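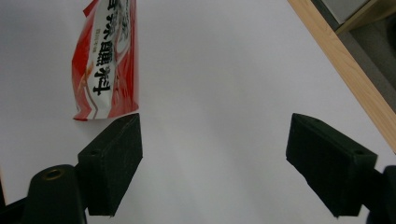

*A red-and-white snack bag over a white surface.*

**Wumutura puts out its first all-vegan cookbook**

Wumutura, the small plant-based cafe in Clemstead, has a cookbook out this month. Title is *Bangash*, same as the smoky red lentil stew that's been on the menu since the place opened. 163 pages, paperback, no meat, no dairy, no eggs, no honey.

Lots of beans. Lots of greens. The stew is in there, finally, along with the cornbread they serve next to it and a cashew gravy that regulars have been asking for forever. There are 35 recipes marked as weeknight dinners, most of them one pot. Desserts get a short chapter at the back, mainly pies, plus a banana pudding made with coconut milk that we're trying first.

A few things to know before you buy. Measurements are in cups only, no weights. Most dishes serve 6, so halve them if it's just two of you. And the index is thin, look things up by chapter insted.

Copies are at the cafe counter now, and the bookstore in Terkarton should have them by the end of December. No e-book yet. The cafe says one is "being looked at."

There's a tasting too. Doors at 2 in the afternoon at the Clemstead cafe, small plates from the book, free but bring your own fork (they mean it). Seats go to whoever shows up first. Gluten-free plates will be labeled, nut-free ones too, but the kitchen does use cashews and peanuts so ask if your allergic.

Full review to come once we've cooked a few more.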